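Storing Winter Outerwear and Bedding: Cleaning, Folding, and Shelf Conditions

By Leonor Macedo
November
152 shares | 14 comments

Most damage to stored coats and blankets is done by soil left in the fabric before it goes into the closet. Body oil yellows over a season, and clothes moth larvae feed on wool that has sweat or food on it. Work on a cleared, flat surface at waist height if possible. A double bed is large enough for a full-length coat with the sleeves out.

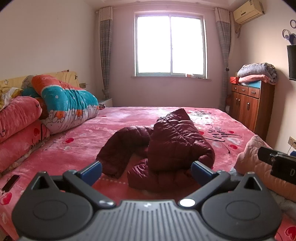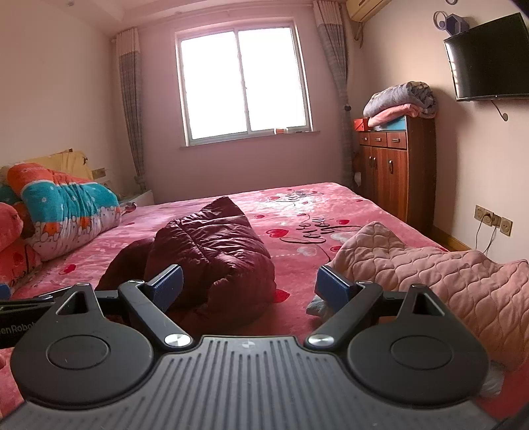 Sort by fill and fiber

Read the sewn-in label before anything else. Separate the load into down, polyester fill, wool, fleece and plush, and cotton. Items with no label go in a sixth pile and are treated as wool until you know better.

Down and polyester fill look the same from outside. Pinch a quilted section between finger and thumb. Down has small quills that can be felt through the shell. Polyester feels even and springs back faster.

Empty all pockets, including the inside chest pocket. Close zippers, and open snaps. An open zipper will abrade a nylon shell during the spin cycle.

Washing quilted jackets

Use a front-loading machine. Agitator posts in older top loaders pull at the stitch lines and shift the fill. Set cold or 86°F, gentle cycle, with an extra rinse. Use half the detergent the bottle calls for. For down, use a down wash only. Do not use fabric softener on either type, as it coats the fill and reduces loft.

Pretreat collar and cuffs with a few drops of dish liquid diluted in warm water. Work it in with a soft toothbrush and leave it for ten minutes.

When the cycle ends, support the jacket from underneath with both hands. Wet fill is heavy, and lifting by the shoulders can tear the internal baffles.

Drying quilted jackets

Tumble on low with two or three clean tennis balls. Stop every 30 minutes and break up clumps by hand. Polyester fill usually takes one to two hours. Down takes three to four, and sometimes longer in a small drum.

Weigh the jacket dry before washing if you own a kitchen scale, then weigh it again after drying. My reference coat is 700 grams dry. It felt finished at two hours, and the scale still showed 200 grams of water. Put it back in until the reading matches.

Fleece and plush blankets

1. Shake outdoors and go over both sides with a lint brush.
2. Wash alone in cold water. Fleece sheds lint and also collects it from towels and cotton.
3. Turn printed sides inward. Heat and friction crack some prints.
4. Spin at a medium speed.
5. Line dry, or tumble with no heat. High heat melts the tips of polyester pile, and the stiff patches that result cannot be brushed out.
6. Brush the pile in one direction once dry.

A blanket that has already gone stiff in one area can be moved to the bottom of the stack and used as a pad under other items.

Folding and packing

Let everything rest at room temperature for a full day before packing. Fabric taken straight from the dryer is warm, and moisture will condense inside a closed bin.

Fold jackets once across the waist with sleeves laid flat over the front. Roll blankets loosely. Vacuum bags are acceptable for polyester fleece. They are not recommended for down, which can lose loft if it stays compressed for months, or for wool.

Use cotton storage bags or lidded plastic bins. Avoid cardboard on concrete floors. Heaviest items go on the bottom. Label the short end of each bin, the side that faces out on the shelf, with contents and month packed.

Shelf conditions

Aim for relative humidity between 40 and 55 percent. A cheap dial hygrometer is accurate enough if you check it first against a damp salt test, which should read 75 percent after eight hours in a sealed bag. Attics run too hot in summer and basements too damp. An interior closet is the better choice in most houses.

Cedar blocks have a weak effect on moths and lose it as the oil evaporates. Sand them lightly each spring. Keep the raw wood off light fabrics, where the oil can stain. Pheromone traps catch adult males and are useful for detection only.

If larvae are found in a wool item, seal it in a plastic bag with the air pressed out and freeze it at 0°F for at least 72 hours. Return it to room temperature, then freeze it a second time.

Small repairs before storage

Trim loose threads and do not pull them. A pinhole in a nylon shell can be closed with a dot of clear seam sealer. Larger tears take a patch with rounded corners, extended half an inch past the damage on all sides. Rub a stiff zipper with a plain wax candle and run the slider ten times.

Viewed 1,838 times

Comments (showing 2 of 14)

Hammad Shaikh
What about a wool and polyester blend? The label on mine says 60/40.

Leonor Macedo
Treat it as wool for washing and for storage.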